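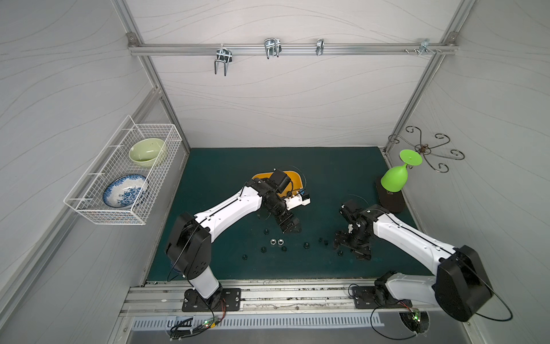
*Wavy gray panels and a teal-green mat.*

## Picking a wall color when you can't pick a wall color

I have been trying to paint my hallway since January. It's a small hallway! Two doors, a coat hook, a light switch in a dumb spot. But I got it into my head that I wanted gray, and if you've ever gone shopping for gray you know what happened next. The fan deck I brought home from Clikstead has 169 of them (I counted one night when I couldn't sleep), and by the end I was seeing pink in all of them.

So I bought sample pots. Eleven is too many sample pots, I'll say that up front. My favorite on the card was one called Clorosholm, and on the wall next to the bathroom door it went straight to purple after dinner with the lamp on. Skavora held up much better -- a little green in the morning, plain soft gray the rest of the day.

A few of you wrote in after the last issue asking about wallpaper instead, and yes, I priced it. The De Graaf pattern I fell for is printed to order and came out to over 3,000 dollars with the hanging, for a hallway where we mostly drop shoes. I kept the swatch. It's taped inside my closet door and I say hi to it.

What helped in the end was painting big pieces of poster board and moving them around the house for a week. Leave a white border on each one or the old wall color will fool you. Look at them at 7 a.m. and again with the lights on at night, and stick one right by the floor, where it always looks darker than you'd think.

I'm going with Skavora, eggshell finish, and the trim stays as it is. I still have most of the sample pots, so if you live close by and want to try a gray, write back and I'll leave a couple on the porch for you. Bring your own brush -- mine are shot.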